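Drudasine : corpus de prix des fruits au détail

Drudasine rassemble des relevés de prix de fruits frais vendus au détail dans les communes de Tandville et de Narnden. Le jeu de données sert à comparer les prix au kilo et à la pièce, et à tester des méthodes de normalisation des libellés.

Version du 3 août 2020.

Contenu

Le fichier principal, releves.csv, compte 3656 lignes. Chaque ligne correspond à un produit relevé dans un point de vente à une date donnée. Les pommes, les oranges et les mandarines sont les produits les plus suivis.
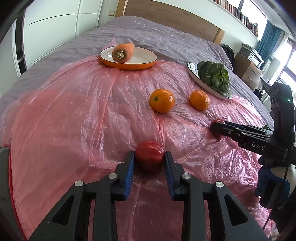
Champs

id : identifiant de la ligne
commune : Tandville ou Narnden
libelle_brut : texte de l'étiquette, recopié sans correction
produit : libellé normalisé
prix : en euros, séparateur décimal point
unite : kg, piece ou lot
origine : pays indiqué, vide si absent

Le champ unite a changé de codage en avril. Les anciennes valeurs (k, p, l) ont été converties, mais le fichier releves_anciens.csv les conserve telles quelles.

Normalisation

Les libellés sont traités par le script yen.py, issu du projet Yen. Il passe le texte en minuscules, retire les accents et cherche une correspondance dans produits.txt, qui contient plus de 100 entrées. Un libellé sans correspondance reçoit la valeur inconnu. Les petits agrumes posent le plus de difficultés : « clémentine », « mandarine » et « petit agrume » sont parfois employés pour le même article d'une semaine à l'autre.

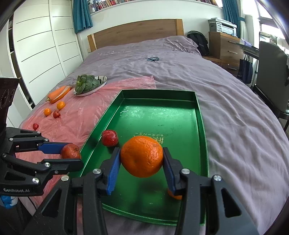

Dans le doute, le libellé brut fait foi. Les variétés de pommes ne sont pas distinguées dans produit et doivent être recherchées dans libelle_brut.

Limites connues

Les marchés de plein air ne sont pas couverts. Les promotions ne sont pas signalées. Les prix au lot ne sont pas ramenés au kilo quand le poids manque sur l'étiquette.

Utilisation

python yen.py releves.csv sortie.csv --max 100

L'option --max limite le nombre de lignes lues. Sans elle, tout le fichier est traité. Python 3 est requis.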